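Gollcombe adds chopstick and skewer caddy to its small kitchen range

Homeware firm Gollcombe will start selling its Jivau table caddy in February. The low plastic caddy holds long wooden sticks, such as cooking chopsticks and skewers, within reach of the table or the hob.

The Jivau is the second item in the Trimen range, which is made for kitchens where cooking and eating share one room. It comes in white and has 4 compartments. The base is wide enough to stay put when a long stick is lifted out from one side. It can be washed by hand or in the top rack of a dishwasher.

Gollcombe worked on the caddy with 169 households, who kept an early version at home for 8 weeks. Many of them said their longest utensils would not fit in a drawer and made tall pots fall over. Several had been keeping them in jam jars.

"People told us they wanted something low that could live on the table," said Perla Hinojosa, product manager at Gollcombe. "They already had a dish rack, a trolley for the vegetables and bottles along the wall. There wasn't much counter left, so we kept it small."

Each caddy is sold with 2 fabric sleeves that slide over the upper part of a stick. The sleeves help families tell apart the sticks used for raw food and those used for serving. They can be taken off and washed at 40 degrees.
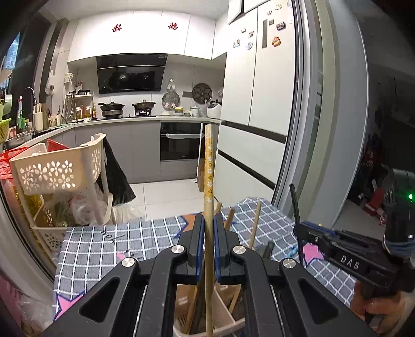
A wooden stick in a yellow patterned sleeve, with the white caddy behind it on a checked tablecloth.

The caddy will be stocked first by the kitchen shop chain Barajas, in its stores and online. Independent shops can order from Gollcombe directly from the same month. Spare sleeves will be sold separately.

"Our customers ask for storage that suits long utensils, and we have had little to offer them," said Marisol Barrera, buyer for Barajas. "We will put it next to the dish racks and see how it does."

Samples are available to press and trade on request from the Gollcombe sales office, which is open from 9am.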